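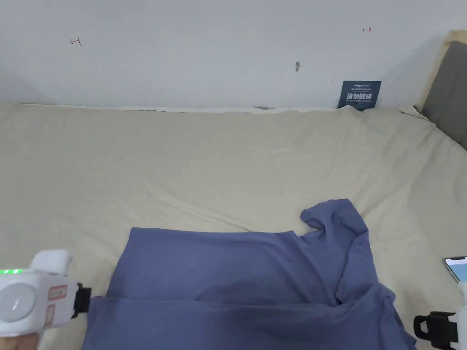 2/17/18
Clodport Wellness Clinic, preparation room notebook

Herbal extract, second batch of the Volline calming blend. The dried chamomile from Hidwood was weighed at 296 g after sifting. It was steeped in 1,000 mL of the usual alcohol and water mix, in the large glass jar with the wide lid. The jar has been placed on the lower shelf and is to be shaken once each morning.

The December batch was strained through the coarse cloth and left a good deal of sediment. The fine cloth will be used this time. Expected yield after pressing is about 200 mL short of the starting volume.

Labels: the old stock still carries the Galindo address and must not be used. New labels have been requested from the front office. Until they arrive, staff are asked to write the batch number and the date of straining on white tape.

The kitchen scale read 2 g high against the check weight and was reset before use. The reading should be repeated before the lemon balm is weighed.

Still open: whether patients who avoid alcohol can be offered the glycerin version. The dose sheet for it has not been approved.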